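Starting over with a hotel laundry

The owner of Villaseñor Linen has washed other people's sheets and towels for most of her working life. She started at the folding table of a motel in Turkley, moved up to running its laundry room, and later bought a small plant on the edge of town when the man who ran it retired. The plant now handles linen for inns, two clinics and a string of vacation rentals as far out as Jirkemo. She asked that we leave her name out and talk about the work.

We met in the plant's office at 3 in the afternoon, when the first shift is leaving and the washers are between loads. The office has a window onto the floor, and she looked through it often while she talked.

The motel laundry was a basement room with two washers and one dryer that worked. "I was hired for the summer," she said. "They needed somebody to fold. I had folded at home, so I figured I could do it. The first day I was so slow they sent the housekeepers upstairs without enough bath towels."

She learned from an older woman who had a fixed way of doing everything. Bath towels went in thirds the long way and then in half twice. Hand towels got one fold fewer. "She didn't explain it. She put her hands on the towel and you were supposed to watch. If yours came out with the hem showing, she shook it open and handed it back to you."

Buying the plant was less of a plan than people assume. The former owner offered it to two larger companies first, and both wanted only the customer list. She borrowed against her house. In the first month she lost one of the biggest accounts, a lodge that had been waiting for the sale as an excuse to leave. "I sat in the truck and did the numbers on the back of a delivery slip. I had enough for payroll, and that was all I had."

The plant processed 1,416 pounds of linen on its best day that first January. It does more than that now before lunch. Most of the growth came from vacation rentals, which she did not want at first. The orders are small, the pickups are scattered, and the owners buy whatever towels are on sale, so nothing matches.

"With an inn, I know every piece. With the rentals I get six kinds of white and somebody's beach towel. You can't run it all together. The thick ones are still damp when the thin ones are done." She now keeps the rentals on a separate line with its own dryer, and charges for it.

She is firm about dryers. In her view, most towels that feel rough have been overdried, and people blame the soap. Her crew pulls towels while there is still a little moisture in the hems and lets them finish in the cart. Fabric softener is not used on towels at all. "It coats the loops. The towel feels nice in your hand and then it pushes the water around on your back."

New hires spend their first 8 shifts on sorting before they go near a machine. Some of them quit over it. Sorting is the dirtiest job in the building, and she still takes a turn at it when somebody is out sick. Stains get pulled at that point, and so do the things guests leave in the bedding. She has found phones, a set of car keys, dentures and, once, a full bag of groceries rolled up in a comforter.

Staffing is the part she worries about. The plant draws from Turkley and the trailer park on the Zeltovora road, and the distribution center near the highway pays more at the start. She has answered by setting the schedule a month ahead and sticking to it. Several people on the floor have children in school, and the first shift is built to end before the buses run.
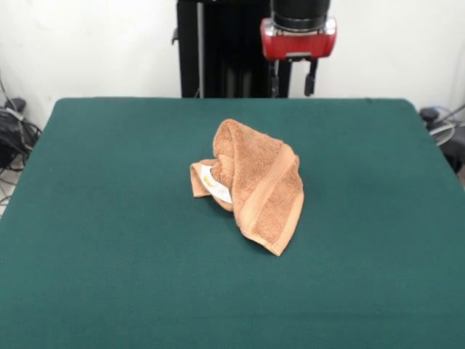 How long should a good bath towel last?

"In a hotel, you plan on something over 40 washes before it starts to look tired, and the edges go before the middle does," she said. "At home it should be years. Wash it warm, don't crowd the machine, and take it out of the dryer sooner than you think."

When towels do wear out, the inns usually let her keep them. The better ones are cut up for shop rags and sold by the box to a garage in Jirkemo. The rest go to the animal shelter, which will take anything clean.

She has been asked to add a second building and has put off deciding. The lot next door is for sale, but the drain line would have to be replaced, and the city wants her to pay for it. She expects to have an answer by the spring. For now she has a new ironer coming, used, from a plant that closed upstate, and the wall by the loading door has to come out before it will fit.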